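3.2 Judging spacing on ruled surfaces

Participants in the Ferwood group judged spacing on surfaces ruled into squares. Heywood and Bouazza had found that people underestimate the far half of such a surface when the squares shrink quickly toward a back wall. We kept their procedure but shortened the viewing time to 10 seconds and used 28 adults, all with normal or corrected vision. Each person gave a distance in squares, then a distance in inches, and was not told whether either answer was close.

Answers in squares were steadier than answers in inches. Two participants gave the same number of inches on every trial and were left out of the analysis. The remaining answers were pooled by viewing angle. Low angles produced the largest errors, as in the earlier work, and errors also grew when the lines ran at a slant to the viewer (Figure 2). 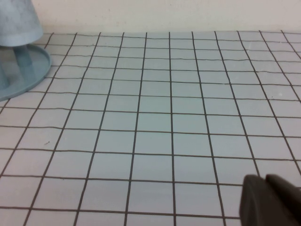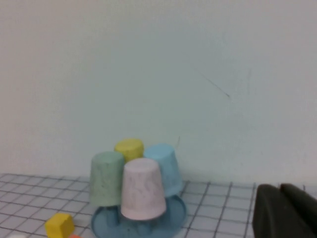
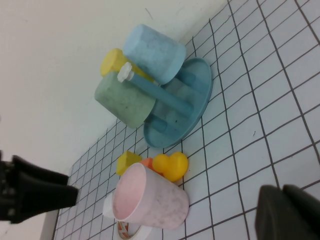

Figure 2. Ruled squares meeting a plain off-white wall. The first view shows the squares and the wall; a blue dish rests on the grid in the second, and a teal-blue cup holder stand in the third.

3.3 Effect of familiar objects

The Lollska group did the same task with one household object of known size placed on the surface. Mean error in inches fell by about 32 percent. Error in squares did not change. We take this to mean that the object supplied a unit of length and had little effect on how the surface itself was seen.

Contact: Liam Heywood, Esquivel Laboratory | Back to top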